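Rudwood Student Robotics - Bench Safety and Readiness Inspection
Project: Oltosix (shirt folding, two hand-held grippers)
Location: Verden Room, long bench
Inspection carried out in January, revised after the second walk-round
Marks used: OK / OK with comment / Not OK / Not looked at

Read this first. The team's own checklist came back to me with every line marked OK, including two lines for equipment the project does not own. I have started again from a blank sheet. Where I write "told" I mean that somebody told me and I did not see it for myself.

SECTION A - ROOM AND ACCESS

A1. Exits clear, door opens fully
OK with comment. Clear when I arrived. There were drag marks on the floor from something heavy, so I suspect it had been cleared for me. I will call in without notice.

A2. Fire extinguisher present and in date
OK.

A3. First aid box stocked
Not OK. Plasters gone, wrapper still in the box. Ask the office for more and put the wrapper in the bin.

A4. Emergency contact sheet on the wall
OK with comment. It gives the number of the old front desk. Somebody has crossed out one digit and written another over it, and I can't tell which is meant. Retype it.

A5. Food and drink kept off the bench
OK with comment. Told that this is always the case. There was a mug ring on the risk assessment.

SECTION B - ELECTRICAL AND CHARGING

B1. Extension leads tested and tagged
Not OK. One lead has no tag. Take it out of use until it has been tested. "It's nearly new" is not a test.

B2. No lead plugged into another lead
OK.

B3. Batteries charged on the tray and attended
OK with comment. The tray is right. The sign-out sheet has a gap of several sessions in which, on paper, no battery was charged at all, yet the recording log for the same sessions is full. One of these documents is wrong.

B4. Charger matches battery
Not OK. The drawer labelled Kadlec holds a spare charger with a 4000 sticker on it and no unit. The batteries also say 4000, this time in mAh. Matching stickers do not make a matching pair. Find the charger's data sheet, or get rid of the charger.

B5. Cables kept off the floor and away from feet
OK with comment. Fine while people sit still. The cable route should be agreed before the session and written on the bench card.

SECTION C - BENCH AND WORK AREA

C1. Bench stable, surface sound
OK. I leaned on it hard and it did not move.

C2. Backdrop secured
OK with comment. The cloth is clipped up, and I accept that it stays up in an ordinary session. I was told it has never fallen. I was also told, by a different student, what to do when it falls. Add a check of the clips to the start-of-day routine.

C3. Lettering and decoration fixed down
OK with comment. I have no quarrel with decoration as such. If a letter comes away and lands in the working area, stop, pick it up and restart the take. Please do not work round it.

C4. Only the item being handled is on the work area
OK. One garment at a time is the rule, and it was being kept to.
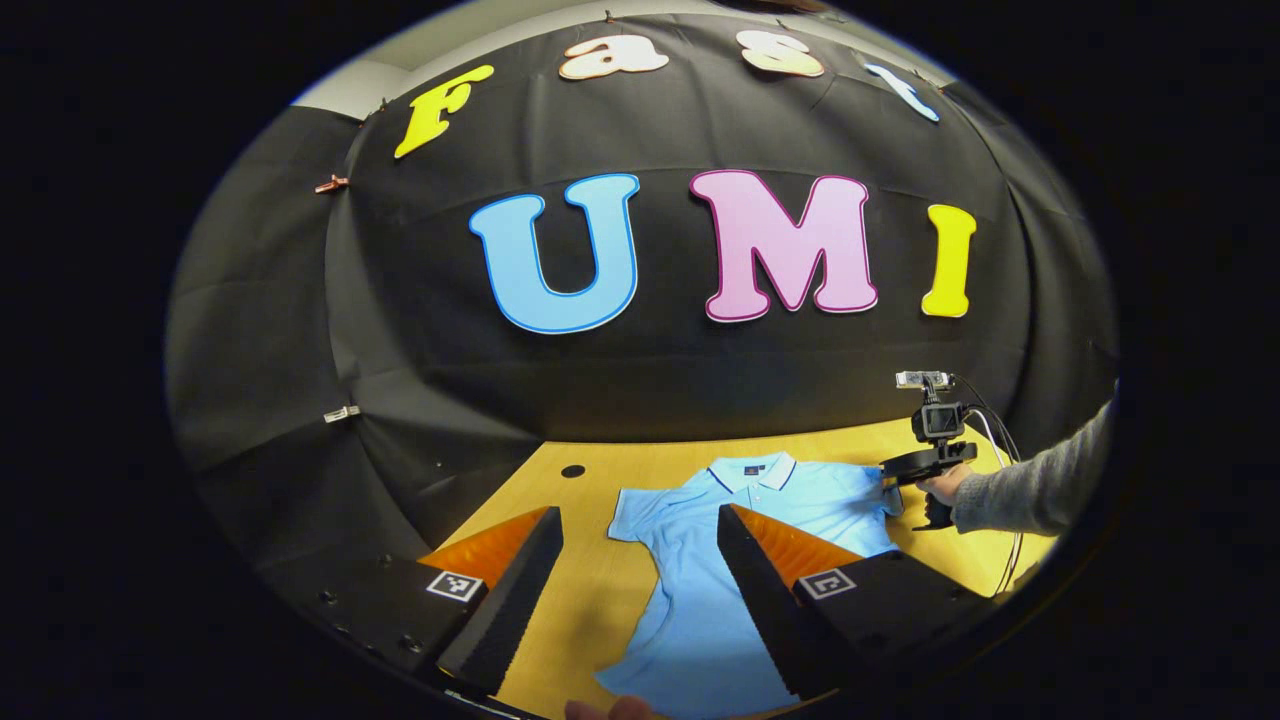 Polo shirt on the bench, second gripper at the sleeve. Refer to C2, C4 and D3.

C5. Garments free of pins, tags and sharp fastenings
Not OK. Nobody could show me a record. The shirts come from the lost property box and may have anything in them. Check pockets, collars and hems by hand before a garment goes anywhere near the bench, then initial the sheet.

C6. Lighting adequate
OK.

SECTION D - HAND-HELD GRIPPERS

D1. Jaws open and close freely
OK with comment. Both moved freely. One squeaks. The team says the squeak is "known", and I would like it known in writing.

D2. Pinch points understood by everyone in the group
Not OK. Everyone said yes. I then asked three of them to point to the pinch points and got three different answers. Do the briefing again, with the gripper in hand and the slides switched off.

D3. Foam pads and markers firmly attached
OK with comment. Tugged gently, nothing shifted. Repeat at each session, as foam does work loose and a marker with a lifted corner will spoil a day's recording without anyone noticing.

D4. Camera mounting tight
OK. Screws checked with the proper driver. The proper driver was then put back in the wrong drawer.

D5. Cable slack sufficient at full reach
Not looked at. The student doing the demonstration did not reach far enough for me to judge. To be repeated with the tallest member of the group.

D6. Loose sleeves, lanyards and long hair
OK with comment. Lanyards off, hair tied. Sleeves are a matter of habit, and the habit here is poor. Long sleeves are to be pushed up above the wrist before anyone takes hold of a gripper. I don't care how cold the room is.

D7. Rest breaks taken
OK with comment. The plan allows a break every half hour. The log shows a break every half hour, to the minute, in the same pen. I find this hard to believe of any group of students. Wrists get sore long before people admit to it.

SECTION E - RECORDS AND CLAIMS

E1. Session log kept up to date
OK with comment. Up to date, subject to B3 and D7.

E2. Failed takes kept and labelled
Not OK. The poster for the open evening says the folding works 91 per cent of the time. I asked what had been counted and was told "the good ones". If failed takes are deleted, that figure tells visitors nothing, and a fold that goes wrong near somebody's fingers is the very take I would want to see. Keep them all. Take the figure off the poster until it can be worked out again.

E3. Risk assessment matches the work being done
Not OK. It describes a wheeled vehicle from a previous project. The word "vehicle" has been replaced with "gripper" throughout, so that it now warns of being run over by a gripper.

E4. Visitors kept behind the line
Not looked at. There is no line. Tape one down before the open evening.

RESULT

Supervised sessions may continue. No unsupervised sessions, and no open evening demonstration, until every Not OK item is closed and signed.

Start with B1, B4 and C5. The rest can follow in any order, provided they do follow. Please don't send me a revised sheet with all the boxes ticked - send the sheets and records themselves, and leave the bench as it is for the re-inspection.

Team response (to be completed by the project lead):

Inspector's comment on response: the first reply read "all sorted". Returned for detail.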